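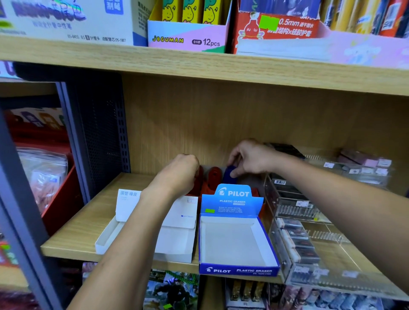
Erasers going onto the shelf next to a Pilot display box.

Hugo Moya has written by hand every day for most of his adult life, and he would like it known that this has not improved his handwriting.

"My sister thinks it's a doctor's prescription," he says. "My bank thinks it's fraud."

Moya is the author of Grukerden, a novel of 600 pages set in a salt-mining town that is slowly sinking and doesn't care to discuss it. He wrote all of it in pencil, at a kitchen table in Treva, with the radio on. It came out in August to good reviews and modest sales, a combination he describes as "the family business." His father was a poet.

We meet at a café across from his building, where he orders a coffee, lets it go cold and orders another. He has brought the first draft along in a grocery bag. Page 7 is mostly gray smear.

"That's the opening," he says. "It's also the ninth opening. They're all on the same sheet if you hold it up to the window."

He says he went back to pencil after years of typing. On a screen he would fix the same sentence all morning and then go to lunch feeling he had worked. With a pencil, the fixing gets tiring. The paper gives out. "At some point you've rubbed a hole in it, and the sentence is either good enough or it's a hole."

And which was it, usually?

"I left a couple of holes in. My editor thought they were section breaks."

The editor was at Mavromatis, the small press that has put out all his books and that once, he claims, paid him partly in olive oil. She asked for cuts. He cut 110 pages, then read them over and put nine back. The missing chapters mainly concerned a ferry inspector named Faltness, who had a divorce, a limp and strong views about rope.

"I loved him. I was the only one. My wife read the whole ferry section and said, very kindly, that the weather in it was good."

Faltness survives in the finished book as a signature on a form. Readers have written to ask about him, Moya says, with the look of a man who has shown these letters to his wife.

Asked whether he misses anything about the computer, he thinks for some time. He misses the search function. Halfway through the draft he lost track of a minor character's eye color and spent two days hunting for it on paper. It was never mentioned. He made them brown, out of spite.

The typing, when it finally had to be done, he did himself. He had planned to pay someone, but the first typist he approached read a paragraph aloud to him over the phone and he didn't recognize a word of it. "She had 'the bishop's onions.' I don't have a bishop. I kept it for a while, to see if it would grow on me."

His next novel takes place in 2053, which has surprised people who know him, as he doesn't own a microwave. He is firm that it is not science fiction. There is a housing dispute in it, and a wedding, and a long argument about soup.

"They still have soup in 2053. I checked with my nephew, he's an engineer."

He is on the fourth opening. Does he know how the book ends? He does, but the ending is written on the back of an envelope, and the envelope had a gas bill in it, and there has been some tidying up at home.

He puts the draft back in the grocery bag, leaves too large a tip and asks me which way the post office is. He has lived on this street for 22 years.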